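阅读时间:4分钟
打印本文 | 用电子邮件发送

给孩子一口真正的锅

七月里有一个下午,我去朋友 Joyce Mrema 家喝茶,她的小女儿端了一道菜给我,说是汤。锅里躺着一根塑料胡萝卜,锅倒是真的,不锈钢的,小小一口,平时拿来热牛奶。我很配合地喝了两口,又被要求再喝两口,因为小主人觉得我喝得太敷衍。

回家的路上我一直在想那口锅。我们小时候过家家,哪里有什么成套的玩具,用的都是大人淘汰下来的东西:缺了口的碗,掉了漆的勺子,菜是墙根下揪来的叶子。如今的玩具店里,整套的小厨房摆得漂漂亮亮,灶台会发光,水龙头会唱歌,锅却轻得像纸壳,孩子一碰就翻。我不是要说从前什么都好,从前的叶子上有虫,我是记得的。可是说到锅,我确实有点固执的看法:菜可以是假的,锅最好是真的。

先说菜。玩具蔬菜我是喜欢的,颜色那么鲜亮,茄子紫得理直气壮,辣椒红得像过年,不会烂,也不会滚到沙发底下过一个星期变成另一种东西。孩子认它们,往往比认菜市场里的还早。我外甥第一次见到真茄子,很惊讶它居然那么长。这当然有点好笑,可我觉得也没什么要紧,认识一样东西总得有个开头。
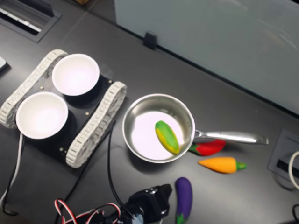

锅就不一样了。锅是有分量的,有声音的。一口小小的不锈钢奶锅,柄长长地伸出去,孩子要握住它,就得自己琢磨手该放在哪里,另一只手要不要来帮忙。把一只芒果丢进去,当的一声,满屋子都听得见。(芒果为什么要进锅,这种问题请不要拿去问一个三岁的厨师,她会很耐心地告诉你,这是在炖。)塑料小锅给不了这些。它太听话了,怎么拿都行,怎么摔都行,孩子玩上几天也就明白,它跟妈妈手里那一口不是一回事。

我把这番话讲给老同事 Tadeusz Jakubowski 听,他不大同意。他说真锅砸在脚上会疼,砸在地板上他更疼。这话有道理,所以我说的是小锅,别拿铸铁的来跟我抬杠。他又说,孩子分不清玩具和厨具,将来会去够灶上的锅。这一点我想了很久。我的看法是,灶上的锅本来就该有人看着,柄朝里放,不管家里有没有玩具厨房。至于给孩子玩的那一口,干脆就固定归了她,平时跟她的胡萝卜、辣椒收在一处,不要今天热牛奶明天过家家,大人孩子都省心。Joyce 后来也是这么办的,自己另买了一口热牛奶。

再说,花费也有限。旧货市场上挑一口小奶锅,用不了多少钱,边沿摸一摸,别有毛刺,柄晃一晃,别松动,洗干净就能上岗。我上个星期三还看见一口,锅底有些发黄,摊主说擦擦就亮。我没有小孩子要哄,站在那里犹豫了好一会儿,还是买了。它现在放在我家厨房的矮柜里,等 Joyce 的女儿来做客的时候用,菜请她自己带。

打印本文 | 用电子邮件发送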